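4.2 Test scene and data

The kitchen task was set up on the Gastell bench, which has two arms mounted overhead and a black curtain behind. We used toy food because it keeps its shape and can be wiped clean. Objects were put back by hand between trials, with small changes in position each time.

We recorded 224 demonstrations in August. The policy was trained on 400 epochs of this set, first from scratch and then starting from the Henare weights.
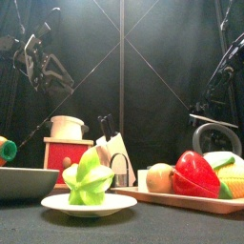
Figure 7. Kitchen scene with the star fruit on the plate and vegetables on the tray.

4.3 Results

Starting from the Henare weights gave fewer dropped objects than training from scratch. Most of the remaining failures were with the star fruit. The fingers closed on the edge of a lobe and the fruit turned before it could be lifted. The pepper was easier, although its shiny surface upset the depth readings in 13 trials, which we left in the totals.

We did not test other lighting. The Narnow group's method of adding random brightness changes during training could be tried next, but it would need more computer time than we had left.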